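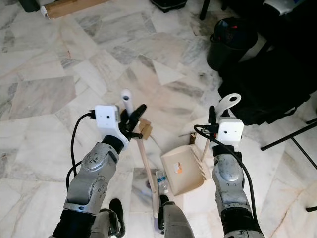 Cleaning and Housekeeping, unit 4: Hard floors
Handout for week 6 – bring it back next week, we'll need the table at the end

Recap from last time
Soft floors done. Carpet dye test, spot removal, drying times. If you missed it get the notes off Musa Akande, he has the full set.

Hard floors, three families for our purposes
Stone – marble, limestone, slate, granite
Fired – ceramic tile, porcelain, quarry tile
Resilient – vinyl, lino, rubber

First question is always: what is it? Second question: has it been sealed? Don't reach for a bottle before you've got both.

Marble and limestone are calcium carbonate. Acid eats them. Vinegar, lemon, most descalers, a lot of bathroom sprays. The dull patch left behind is called an etch and it's not dirt, so more scrubbing won't shift it. Needs repolishing. Porcelain made to look like marble doesn't care about any of this, hence question one. Look for a repeat in the pattern, or a chipped edge where the body is a different colour.

Water drop test for sealer: a few drops, wait, wipe. Darker underneath = it's soaking in = not sealed, or the sealer has worn off. Do it by the door and again in a corner, wear is never even.

Order of work
1. Signs out
2. Move what moves
3. Dry soil off – sweep or dust mop
4. Edges and corners by hand
5. Damp mop, neutral cleaner, two buckets
6. Rinse if the label says so
7. Signs stay until dry, not until you're finished!

Step 3 is the one people skip. Grit under a wet mop is sandpaper. On polished stone you'll see it within a season, always in the walking line first.

Sweeping: start furthest from the door, short strokes, keep the bristles on the floor. Flicking just puts dust in the air and it lands behind you. Overlap the strokes. Pick up as you go in a big room, don't push one heap the whole length.

Grout
Cement grout is porous even when the tile isnt. Alkaline cleaner, leave it to work, soft brush, rinse twice. No wire brushes.

Case: Gullham station hall
Stone floor, 720 square metres, put down in the spring. Complaints of "cloudy" floor by the second winter. Florian Besnard did the survey. Sealer was fine. Cause was detergent at double strength, no rinse, so a film built up and the film held the dirt. Stripped, rinsed, back to neutral at label dose. Mats also extended at both entrances. Compare with Istport library (lino, same symptom, differnt cause) – we'll do that one in class.

For next week
Read pages 2 to 26 in the course reader, skip the box on steam.
Pick one floor you walk on every day. Fill in:
Type / how you know / sealed? / worst area / what you'd use / what you'd never use

Short answers fine. Hand in by Sun 28 June, paper or email, not both please.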